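Trarkside Diabetes Supper Club – minutes, 2021-11-05

I'm typing these up the same evening while I can still read my own handwriting, so please forgive the rambling. It was a good turnout for a cold night, and we started a little late on account of the parking.

Minutes of the last meeting
Read out and approved. One correction: the talk on compression socks was given by the pharmacist from the Mostthorpe store, and I had put down the Trarkside one. Sorry to both!

Money
We have $501 in the account after paying for the hall through the end of the year. The Sturkitz grant form asks for our group number, which is 3617, and I'm writing it here because I get asked for it every single time. We agreed to ask Sturkitz for $300 to pay for a foot care evening. I said I'd fill out the form if somebody else would read it over before it goes in, and I got two offers, which was nice.

Glucose log books
We've run out of the large print ones. The Nazarenko clinic will let us have another box, but they want to know how many people still write their numbers on paper and how many have gone over to a phone. We had a long talk about this (longer than the agenda allowed, and I was as guilty as anyone). Several members like the phone because it draws the graph for them. Others said their doctor flips straight to the paper pages and never looks at the app. We'll order 10 books for now and see how fast they go.

Used sharps
The drop-off at the Mostthorpe pharmacy has moved from the front counter to the back one, next to the flu shot chairs. They'll only take proper sealed containers now. A couple of people were turned away with laundry detergent bottles and weren't happy about it – I'd be cross too after that drive. I'm to call the county and find out whether the bottles are still okay anywhere nearby. Please hang on to yours until I report back.
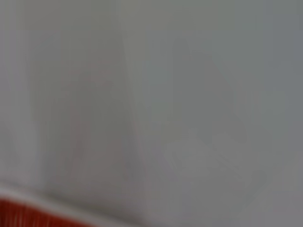
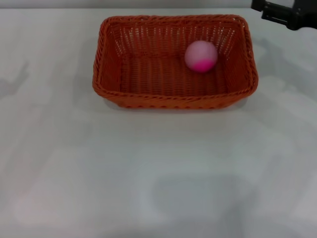
Do I need to bring my own meter to the December meeting?
Please do if you have one, along with the strips you normally use, as we'll be going over how to check a meter with control solution. Anyone without a meter can share with a neighbor and follow along.

December meeting
We're going ahead with the potluck. Please put a card by your dish with the carbs per serving if you can work them out, and just list the ingredients if you can't. Last year's sweet potato casserole caused a lot of guessing and a few surprised faces afterward, mine included. Coffee and tea come out of club money. No raffle this time, we voted on it and it was close.

Anything else
A member asked if we could have a session on traveling with insulin. Lots of interest, so I've put it down for the new year. Somebody wanted the heat turned up and somebody else wanted it turned down, and we left it where it was.

To do before December
Grant form to Sturkitz – me
Call the county about sharps – me again
Order log books from Nazarenko – the supplies table
Sign-up sheet for the potluck – by the door from next time

We finished a bit after nine.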